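Notes on a Year of Maker Education at Skerketbridge

The instructional technology office at Skerketbridge has completed the first full year of its maker and coding program. This post records how the program was organized, what it asked of teachers, and which parts of it will change before the fall. It is written from the position of the coordinator responsible for scheduling, training and materials. The views expressed are my own, although the figures are those submitted to the district in May.

The program served 592 students across the middle grades. Each student received one class period of maker instruction per week, taught by a classroom teacher who had completed our summer training. No specialist teachers were hired. The district took the position that computing and design should be part of ordinary instruction, and the budget was written accordingly.

Training

Summer training lasted 11 days. The first portion covered block-based programming, and the remainder was given to physical computing, in which a program controls a lamp, a buzzer or a small motor. Teachers with no programming background were placed at the same tables as those who had taught the subject before. This arrangement was intended to spread experience through the group. In practice, it led the more experienced teachers to do much of the typing, and we separated the two groups on the fourth day.

I would advise any district planning similar training to reserve time for teachers to write their own lessons while support staff are still in the room. We scheduled this work for the final afternoon, when attention was limited. Several teachers left with a working project and no clear plan for presenting it to a class of 30.

The physical computing unit opened with inputs and outputs. Teachers were asked to identify a control and the signal that answers to it, first on familiar equipment and then on their own boards. The vocabulary of this unit (input, output, state, condition) was used again in every later unit and is now printed on the inside cover of the student notebook.

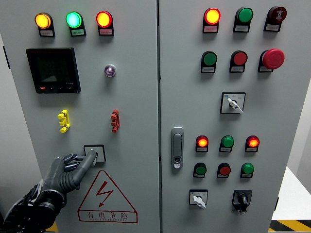
Indicator lamps and controls on a cabinet door.

Materials and Kits

The program used the Clilteck classroom kit in all grades. Each kit contains a controller board, a set of leads, a battery holder and a tray of small parts. We issued one kit to every two students. Pairs worked well in sixth grade and less well in eighth, where one partner often finished the wiring before the other had read the instructions. Next year the eighth grade will assign the roles of builder and programmer in writing, with an exchange at the midpoint of each period.

An inventory at the close of the year recorded 2,241 individual parts returned in usable condition. Leads accounted for most of the losses. The trays supplied with the kits have shallow compartments and loose lids, and parts migrated between them whenever a cart was moved. We have since transferred the smallest parts to screw-top jars. Teachers report that cleanup is shorter, and I expect the next inventory to be less tedious to conduct.

The batteries deserve a separate remark. We purchased disposable cells in the fall on grounds of cost and regretted it by winter. Rechargeable cells and two charging stations have been requested in the coming budget.

Curriculum

The written curriculum was adapted from the Prelby sequence, which was designed for an after-school club. Club materials assume that students attend by choice and may remain with a project as long as it interests them. Neither assumption holds in a required class. We shortened the open-ended projects, added a written plan at the start of each, and required a short demonstration at the end.

The demonstrations were the most useful form of assessment available to us. A student who could state what the program was waiting for, and what it would do next, had generally understood the lesson. A student whose project ran correctly could not always do so. The rubric now gives equal weight to the explanation and to the finished device. Some families questioned this change when the second-term grades were issued, and the reasoning will be included in the letter sent home in the fall.

The debugging unit will also be extended. In its present form it occupies two class periods and asks students to repair a program supplied by the teacher. Sixth-grade students treated this as a spelling exercise and searched for the line that looked different. The revised unit will supply programs that run without error and produce the wrong result. 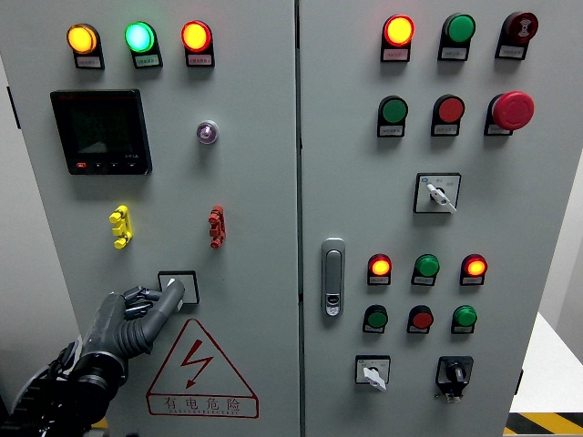
Language Access

A number of our families speak Moldovan at home, and the program's printed materials were at first available only in English and Spanish. The district translation service completed the family guide and the notebook glossary in the spring. Attendance at the May open house was noticeably broader than at the winter event, and several parents brought the translated glossary with them.

Technical terms were a difficulty. The translators asked whether "loop" and "variable" should be rendered in translation or left as they appear on the students' screens. We chose to print both forms side by side, and we have asked teachers to do the same on classroom walls.

Plans for the Fall

The summer session will be offered again, with lesson writing moved to the mornings. Returning teachers may attend the second half only. Applications are available from the instructional technology office, and teachers in the elementary grades are welcome to apply as observers. A revised pacing guide will be posted on this blog when the eighth-grade units have been approved.

Last updated: Jun 11, 2024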